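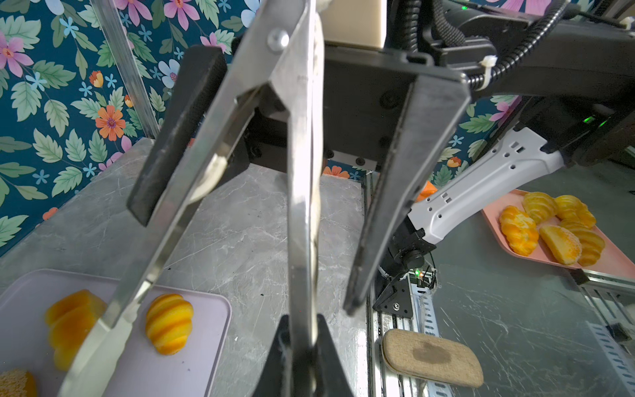
Pirer respite voucher

The Pirer respite voucher is a form of local public support for unpaid family caregivers in Lovero County. It pays for short periods of substitute care at home or in an approved day center, so that the regular caregiver can rest, work or see a doctor. The county describes the voucher as a guarantee of time off. In practice it is a promise to pay for hours that a household must first find someone to provide.

Background

The voucher takes its name from the Pirer district, where it was first offered. It replaced a block contract with Pustel, a home care agency that had supplied all respite visits in the county. Supporters of the change, led by county supervisor Laurier Turcotte, argued that families would get better service if they could choose among agencies. The claim was never properly tested, as few agencies were willing to send staff to the rural half of the county at the voucher rate.

The program opened to the whole county in March 2023. An eligible household receives up to 40 hours of care a year. Unused hours expire and can't be saved for a longer break, a rule that the county has defended as a budget control and that caregivers have repeatedly asked it to drop.

Eligibility

The applicant must live with the person receiving care and must not be paid for looking after them. A county nurse carries out a home assessment, which is repeated every year even when the condition involved is permanent. 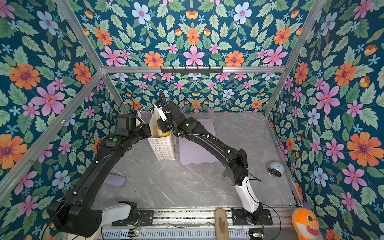

Can a relative be paid with the voucher?
Only if the relative lives at a different address and is registered with an approved agency. Few relatives go through the registration, so the option exists mostly on paper.

Take-up and criticism

The county's annual report says that 3000 households hold a voucher and presents this as proof of success. The figure counts vouchers issued. It says nothing about how many hours were delivered, and the county doesn't publish that number.

Fereshteh Parsa, a policy researcher, obtained billing records for one quarter and found that 35 percent of the hours approved had been used. 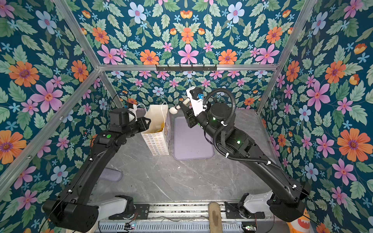

County officials replied that a single quarter was too short to judge by and that some families prefer to hold hours back for emergencies. Parsa answered that hours which expire make a poor reserve. Els Schouten, who runs the Tô day center, has also questioned the official account, saying that her waiting list grew after the voucher was introduced.

A promised independent review has not appeared. The agency rate is due to be reconsidered in February, along with the rule on unused hours.

See also: Adult day care; Caregiver allowance; Home health aide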